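Irnodwood swaps its trash bags for a dish rota

2 September 2021

I finally have good news from the Pilgate Street block supper, and it's about washing up! Starting this month, the Irnodwood neighbors' supper is done with throwaway forks and plates. Everybody eats off real ones now, and whoever hosts gets help at the sink afterward.
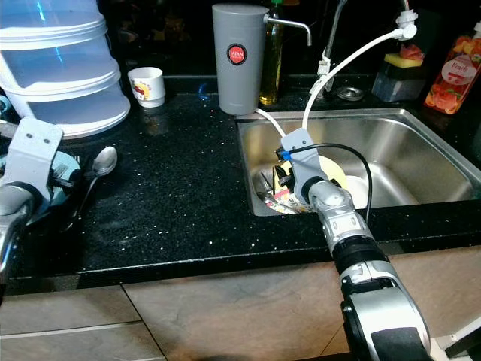 How it started

Trinidad Rivas brought it up back in May, after she hauled 7 bags of trash home in her own car (I helped with two and smelled like coleslaw all day). She asked people to dig through their drawers for spare forks, knives and spoons. We ended up with 200 pieces, and hardly any of them match, which I kind of love.

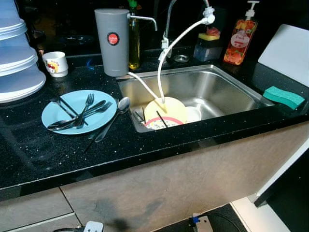 The Cifuentes bakery on the corner threw in a big box of cloth napkins, too, and will wash them with its own aprons between suppers. I asked if that was a pain and got a shrug and a free roll, so I'm calling it settled.

Not everyone is thrilled. A couple of folks told me they come to supper to get away from dishes, and I get it – I'm no fan of a full sink either. Trinidad's answer is a sign-up sheet with short turns, two people at a time, and the cooks are off the hook.

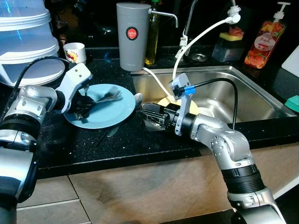
2 min read

Next supper is Saturday at six, out on the street if it stays dry. Bring a dish to share and a towel if you can spare one. The sign-up sheet is taped inside the bakery door, and the late turns were still wide open when I looked.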